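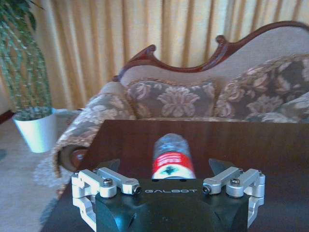
Ferhat Sezer me contesta que escribir cartas a mano en pleno 2024 es puro postureo, que una carta dice lo mismo que un correo pero tarda nueve días y cuesta un sello. Pues mira, Ferhat, te voy a responder largo y tendido porque llevo todo el verano con el tema en la cabeza 🧵

---

Lo primero: tarda nueve días, sí. ¡Y me encanta! Mando la carta y me olvido. No hay doble tic azul, no hay «escribiendo…», no hay nadie en línea a las dos de la mañana sin contestarme. Para cuando llega la respuesta casi no me acuerdo de lo que había preguntado, y tengo que ir deduciéndolo como si fuera una novela por entregas.

---

Empecé en mayo, por pura envidia. Mi prima se cartea con una señora de Bavthorpe desde que iban al instituto (se conocieron por una revista de esas que publicaban direcciones) y tiene una caja de galletas llena. Las contó un día de lluvia: 494 cartas. Yo de mis amistades de esa época tengo un grupo de WhatsApp silenciado.

---

Así que pedí prestada la idea. Escribí a cuatro personas que hacía años que no veía y les dije: contesta cuando quieras, no hace falta que sea bonito. Contestaron tres. La cuarta me mandó un audio de once minutos, que también tiene su mérito.

---

Mi letra, por cierto, es un horror. Después de tantos años de teclado, a la segunda página me dolía el pulgar y las eses parecían cincos. Ahora hago una página por sentada y ya está, la continúo al día siguiente con otro boli si hace falta. En una carta se nota perfectamente dónde me fui a cenar.

---

Material, que me lo habéis preguntado por privado:

- Papel Suser de 100 gramos, liso. El que usaba antes lo traspasaba la tinta y solo podía escribir por una cara.
- Tinta Nyberg azul gris. Tarda en secar, avisados quedáis los zurdos.
- Una pluma escolar baratísima que ya tenía por casa.
- Sobres de los normales, del cajón.

---

No compréis más cosas que esas, en serio. Yo caí en lo del lacre. Compré la barrita, el sello con mi inicial, la cucharilla… y la primera carta llegó con el lacre hecho migas dentro del buzón de mi amiga. Queda precioso en los vídeos, eso sí.

---

Ahora, lo de «dice lo mismo que un correo». Ahí es donde no estoy nada de acuerdo, Ferhat. Yo en un correo voy al grano: cómo estás, yo bien, a ver si nos vemos. En una carta, como tengo que llenar la página, acabo contando que el vecino del tercero ha aprendido a tocar el acordeón (más o menos) o que he probado a hacer el arroz de mi abuela y me ha vuelto a salir caldoso. Tonterías. Pero son justo las tonterías que dejé de contarle a la gente cuando dejamos de vivir en la misma ciudad.

---

Y me pasa también al revés. Mi amigo de Kurnach me escribió dos páginas enteras sobre una gotera. ¡Dos! Con un croquis del techo. Por teléfono me habría dicho «bien, con una gotera» y habríamos pasado a otra cosa. Me reí sola en la escalera leyéndola – y luego la releí en el autobús.

---

Cosas que he aprendido a base de meter la pata:

Poned la fecha arriba. Las cartas se cruzan, y si no hay fecha os volvéis locos intentando saber quién contesta a quién.

Haced una foto antes de cerrar el sobre. Yo ya he contado dos veces la misma historia del dentista a la misma persona.

Y pesad la carta si pasa de tres hojas. Una se me devolvió por franqueo insuficiente y pasé una vergüenza tremenda con la chica de la ventanilla.

---

¿Cuánto tiempo me lleva? Unos 40 minutos por carta, con el té al lado. Antes ese rato se me iba en mirar el móvil tirada en el sofá, así que tampoco he tenido que quitarle horas a nada importante.

---

También hay días que no me apetece nada, que conste. Tengo una sin contestar desde hace semanas, en la mesa, mirándome. Es de una amiga que me cuenta cosas tristes y no sé muy bien qué decirle. En un chat le habría puesto un corazón y a correr. Con la carta no me vale, y he empezado ya tres borradores. Creo que va a ser corta, y que le voy a decir eso mismo, que no sé qué decirle.

---

Mi tía abuela, que tiene 76 años y una letra inglesa que parece imprenta, se ha enterado de todo este lío y se ha ofendido muchísimo porque a ella no le había escrito. Carta enviada esta mañana, con disculpas y con la receta de las berenjenas, que me la lleva pidiendo desde Navidad.

---

Ferhat, pásame tu dirección por privado. Te escribo una, la lees con calma y si te sigue pareciendo postureo me lo dices – pero por carta, ¿eh? Y quien quiera apuntarse, que me deje un mensaje, que me quedan sobres de sobra 💌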